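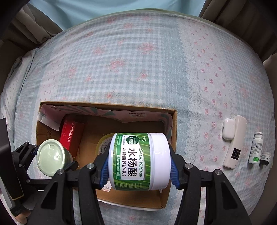 Was the Estcombe open day worth the ticket, or did we go to the wrong one?

Posted by Hala Berrada in Days Out & Events, 2 July 2020

My brother and I drove over to Estcombe for the Amham open day, which was advertised as "household robots learning everyday tasks." I paid $12 for parking on top of the tickets, so maybe I'm just sore about that.

I was expecting robots. What we got for most of the visit was a person at a bed with a black gripper in each hand, moving jars and small boxes in and out of a cardboard box. The grippers are mechanical, sure. They have two fingers each with ribbed blue pads on the inside, and they close on things pretty neatly. But there's a human being on the other end doing all the thinking. When I asked the guide where the robot was, she said this was "the teaching stage" and that the recordings get used later. Later when? She said the program started in February and they had 1505 recordings so far. I asked how many of those ended with a robot packing a box by itself and she went and got somebody else, who gave me a leaflet.

The leaflet says the system is called Hegazy and it "learns from natural human movement." There is nothing natural about picking up a face cream jar with a pair of tongs. I tried it at the visitors' table and dropped a soap dish on my foot.

So two things I'd like to know from people who have been to one of these. Is it normal for a robot demonstration to have no robot doing the job? And is there a later session where you see the other half? The website only says "live demonstrations throughout the day," and we left before the afternoon one because of the drive.

Bouchra Fawzy

Yes it's normal, and no, you weren't cheated exactly, though I'd have been annoyed too. I've been twice.

The idea behind the hand-held grippers is that the fingers are supposed to match the ones that will later go on the robot arm. Somebody does the chore with them, everything gets recorded, and the arm is trained on it. That part I believe. It's a sensible way to go about it, and cheaper than having someone steer a big arm all day to pick up a jar.

Where I stop nodding along is the jump from there to "household robots." Taking a jar by the sides is easy. A lid is harder, because it's thin and slick, and you have to get both fingers on the rim and keep it level or tipped just so. Then you have to get it back on the thing it came off. I stood and watched the lids for a good while because I figured that was where it would go wrong.

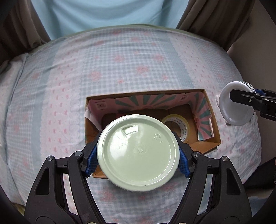 The handling was better than I expected, I'll give them that, but it was a person doing it, and people are good with lids. Whether the arm copes with a shiny one on a soft patterned sheet is a separate matter and I haven't seen anything that settles it. A bed isn't a table. Things sink and roll.

About the afternoon: there is a session at 4 with an arm on a stand. It ran when I was there the second time. It picked up a bottle and put it in a tray. Then it went back for another one, missed, and the staff reset it. The first time I went it was "down for maintenance," so call ahead before you drive out again. Ask them straight out if the arm is running that day and if it's working from the recordings or from a fixed routine. I asked that and got a long answer which I think meant fixed routine.

If you do go back, skip the talk and stand near the packing. You learn more from watching which way somebody has to turn their wrists than from the slides.

Vudenness

its marketing. same people did a thing at our library, all leaflets. park behind the feed store next time its free

estcombe_dad

My kids loved it so there's that. They got to squeeze the grippers and pick up blocks. I wouldn't go for the robots. The leaflet says 885 households signed up for updates and I think I'm one of them, because I put my email down for the raffle. Check the box on the form if you don't want the newsletter. Snack bar takes cash only.

Hala Berrada

Thanks Bouchra, that's what I was after. I've called and left a message asking about the arm. If they say it's running I might go on my own and leave my brother home, he's still laughing about the soap dish. Will post here if I hear back.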